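Bellis Worktop, Matt Pale Grey
Plarndale Benches and Tables

Product code 137. Supplied as a single top for fixing to the Pliver underframe or to an existing frame of suitable size. Intended for sorting, packing, hobby and classroom work. The finish is matt and unpatterned, so small parts can be found quickly and glare from overhead lamps is kept low.

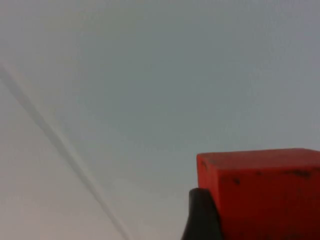
Can the top be used without the Pliver underframe?
Any level frame that supports all four corners will do. Fixing screws are not included and must be shorter than the thickness of the top.

Surface and cleaning
Wipe with a damp cloth and washing-up liquid. Dry afterwards. Do not use scouring powder, wire wool or solvent cleaners; these polish the matt finish and leave shiny patches that cannot be taken out. Crumbs and grit should be brushed off before anything heavy is slid across. Shading will look cooler or warmer depending on the lamp fitted, and tops ordered at different times may vary slightly in tone.

Storage on the top
Plastic tubs and boxes may be left standing on the surface. Lift them to move them. Tubs with a hard moulded base can mark the finish if dragged under load. Rubber feet should be checked for staining on the underside of the top first.
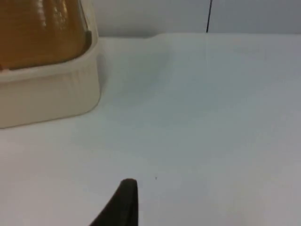 Hot pans and soldering irons need a separate mat. The guarantee does not cover scorching, knife cuts or damage from clamps used without pads.

Ordering
Lead time is 32 working days from the Plarnolwood works. Orders of 4 tops or more are delivered on a pallet and need level access. Trade enquiries to Wyn Lougher, spares and fixings to Kendra Poirier. Prices on this page are held until 30th January.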